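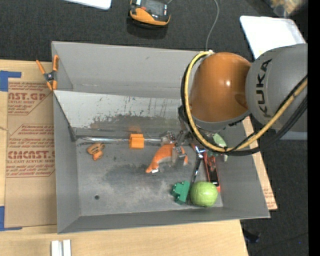
A KUKA arm with a metallic gripper works over a mixed bin of objects at the Povmont robotics laboratory.

Povmont Researchers Report Bin-Picking Method That Learns From Failed Grasps

POVMONT – Researchers at the Povmont Institute for Applied Automation today released results for Pleltow, a training method that allows a robot arm to improve at picking mixed objects from a bin by making direct use of its own failed attempts. In a test series of 1,728 picks, a robot trained with Pleltow removed the intended object on the first try more often than the same robot trained on successful picks alone. The advantage was largest for objects lying against a wall or partly covered by another item.

Picking a single known part from an orderly tray has been routine in industry for many years. Picking from a bin of unrelated objects is a harder problem. Items differ in shape, weight and surface, and they rest on one another in ways that cannot be planned for in advance. Shiny surfaces mislead depth cameras, and a gripper finger that reaches one object safely may strike the next.

Most learning systems for this task keep a record of picks that worked and discard the rest. Pleltow keeps both. When a grasp fails, the system stores the position of the gripper, the force measured at the fingers and the direction in which the object moved. It then compares that record with stored picks from similar arrangements and adjusts the approach angle for the next attempt.

"A failed grasp contains a great deal of information about where an object is free to move and where it is held," said Ertuğrul Öztürkmen, who leads the manipulation group at Povmont and is the senior author of the report. "Our laboratory had been throwing that information away. The first question we asked was simply how much of it could be recovered."

The test bin was stocked from a collection of 21 objects, among them hand tools, toy blocks, clamps and a ball-shaped item resembling a fruit. An inclined metallic panel was placed inside the bin for part of the series. The panel creates reflections and narrows the space available to the gripper, and the team considers it the most demanding condition in the study.

The objects were rearranged by hand before each group of picks, following a written schedule prepared before testing began. The operator who arranged the bin did not know which version of the software would control the arm. A pick was recorded as successful only when the robot lifted the intended object clear of the bin wall and held it until the end of the motion. Objects that were lifted and then slipped were recorded as failures.

Two results stood out. The robot trained with Pleltow made fewer repeated errors, meaning that it was less likely to try the same unsuccessful approach again on the same object. It also learned to nudge an object away from the panel before closing the fingers, although no such motion had been programmed.

"We first noticed the nudging during an evening session and assumed there was a calibration fault," said Itzel Xolalpa, the research engineer who directed the trials. "We checked the arm, found nothing wrong, and ran the arrangement again. The motion came back, and it came back mainly on the objects closest to the metal."

The report also sets out the limits of the work. Thin, flat objects remained difficult for both versions of the system, and results for soft items were too few to support a conclusion. All trials were carried out on one arm with one gripper design. The authors state that the findings should not be applied to other equipment without further testing.

The study was supported by Volluteck, a supplier of sorting equipment, under a research agreement with the Institute. Volluteck had no part in the design of the trials or the analysis of the data. Computing time was provided through the Ateş program, which gives research groups at Povmont shared access to training hardware.

A second series is scheduled to begin in October. It will use a different gripper and a wider set of objects, including clear packaging, and will examine whether records collected on one robot can shorten training on another.

The full report, the object list and the pick records – including all failed attempts – are available on request from the Institute. The records will remain open to outside research groups for 365 days from the date of this release.

About the Povmont Institute for Applied Automation
The Povmont Institute for Applied Automation conducts research in robot manipulation, machine perception and workplace safety, and trains graduate students and visiting engineers.

Media contact
Office of Communications, Povmont Institute for Applied Automation
Interview requests for Dr. Öztürkmen and Ms. Xolalpa should be received by noon on Monday.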